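**Open day at the Pillay lab in Pulldale – who else went?**

**ammont_fan58**
Just got back and I'm still buzzing! I've watched plenty of robot videos, but standing next to one while it works is a whole other thing. We were in group 17, so it was a long wait in the hallway (bring a snack if you ever go), and then they let us stay by the tent for ages. The wrist camera feed was up on a screen and I could have watched that alone all afternoon.

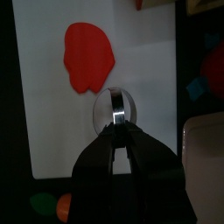

Wrist view, metal hoop in the fingertips. Red shape on the white behind it.

Look how thin that strip is! I bend that kind of thing just picking it up.

**florno**
Nice. Did they say how much of it was running by itself? I went to one in June and it was a guy with a controller the whole time. Still fun, but the flyer said "autonomous" and I felt a bit cheated.

**ammont_fan58**
Chantelle Masilela gave our talk and she was very upfront. Part of the day was a person driving, part was the robot repeating things it had learned. I didn't catch which part was which, sorry – there was a kid next to me asking great questions and I got distracted.

**k_witkowska**
Ksawery here, I was in the group after yours. I liked it, but I think you're overselling it a little. It's slow. My daughter would clear that table in a minute.

**ammont_fan58**
Sure, slow! I didn't mind at all. Slow meant I could see what each arm was doing. Did you get a picture of the whole setup? Mine all came out blurry.

**k_witkowska**
One decent one. Both arms are in it, plus the board and the little box with its drawer out.
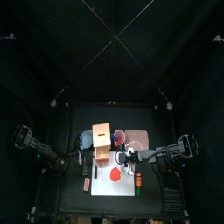

PULLDALE, December 30, 2020

The right arm has something white and clear in its grip over the corner of the board. I was hoping to see the markers get used, but our slot ended. Chantelle said over 138 people had signed up, so I get why they kept us moving.

**florno**
OK, two arms is better than what I saw. What's the tent for?

**k_witkowska**
Lighting, I assume. I didn't ask.

**ammont_fan58**
I'd guess the same, black cloth all around and overhead. If they do another one I'm going, and I'm bringing my dad. Florno, want to carpool? It's 58 miles from me but I pass your exit.

**florno**
Maybe. If there's a guy with a controller, you're buying lunch.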